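Settlement

By the time the inventory reached the bedroom it had gone to 10 pages, and Efe Ogundipe had stopped using full sentences.
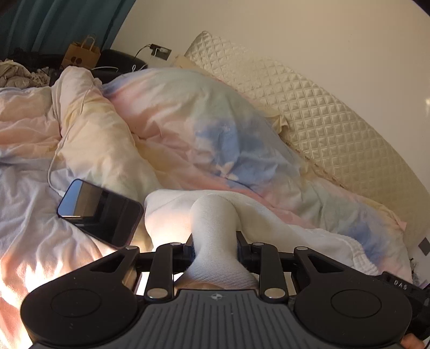
The rule was simple. Each item was entered once, in the room where it was found, with its condition and its destination. There were four destinations: hers, his, sell, discard. The agreement drawn up in January allowed a fifth category, disputed, up to a combined value of 2000 dollars. Past that figure the matter went back to the lawyers at Plidik, who billed in units of six minutes.

She sat on the floor with the clipboard and wrote the heading. Bedroom, 17/10/2024. Then she began at the bed.

Headboard, cream, quilted, diamond stitch. Condition: fair. Lower edge frayed, threads loose. She considered the cause of the fraying and did not write it down. The form had no field for cause. For two winters the cat had worked at that edge every morning starting at five, and they had lain there and argued in whispers over whose turn it was to get up. The cat had gone to Ayele in the spring, under a separate agreement that was one line long. Destination: sell. She crossed that out and wrote discard. A buyer would ask about the threads.

Duvet, tie-dye, pink, yellow, white, blue. Condition: good. She had been sleeping under it and had not made the bed. An item had to be inspected flat, according to the notes on page two, so she would have to lift the whole heap and spread it out, and she put that off until the end.

Pillow, pale yellow. Good. Hers.

Curtain, teal. The curtain raised a question of method. Fixtures stayed with the apartment and furnishings were divided. A curtain rod was a fixture. A curtain hung on a fixture but came off it by hand, without tools, which by the wording of section three made it a furnishing. She had explained this to him on the phone the week before.

"You want the curtains," he had said.

"I want them classified."

He had been quiet for a while, and then he had asked whether she was eating.

Nightstand or low table. Dark finish, bought from Jitalwood as one of a pair. The other had already been removed and signed for. She entered it as one of two, hers, and under remarks she wrote that the set was broken. She looked at the remark for some time. It was accurate. A matched pair held its resale value and a single unit did not, and the difference was a real number that somebody would have to absorb.

Paper bag, brown, twisted handles. She did not enter the bag. Packaging was excluded.

Phone, with charging cable. Personal electronics had been exchanged by letter and were off the schedule. It had not rung today. She noted the time and went on.

Socks were a problem.

The agreement treated clothing as personal to the wearer, and no clothing was to be listed unless ownership was unclear. For most garments this worked. His shirts were his by size and hers were hers by cut. But the white socks had been bought in bulk from Vinis, the same ribbed model in the same size, because they had worked out in their first year that their feet were close enough in length to share. It had saved them sorting. They had pulled from one drawer for nine years, and there was no test she could apply now that would separate one person's socks from the other's.

She had counted them twice the night before, on the kitchen table. The count came out odd. She had written to him about it, three lines, and proposed an even division with the remainder assigned to her, on the ground that she was the one doing the inventory. His reply came after midnight. He said that sounded fair. He said he was wearing a pair as he typed, if that changed the figures.

It did change the figures. She had gone back and corrected the total by hand, with her initials next to the correction – E.O., small and square – and then she had stayed at the table until the heating clicked off.

Now she wrote: Socks, white, ribbed. Ownership: joint. Condition: worn. She moved to the destination column and held the pen over it.

The disputed total currently stood at 835 dollars. That was the rug, the good pan, and the painting neither of them had liked until it had to go somewhere. There was room under the limit for more. An entry in that column required a meeting, both parties present, with the item available for inspection. The notes were specific on the point. It could not be done by phone or in writing.

She assigned the socks a value of one dollar, which was high. She wrote disputed, and initialed it.

Then she got up off the floor, with some stiffness in the left knee, and took hold of the duvet by two corners to lay it flat.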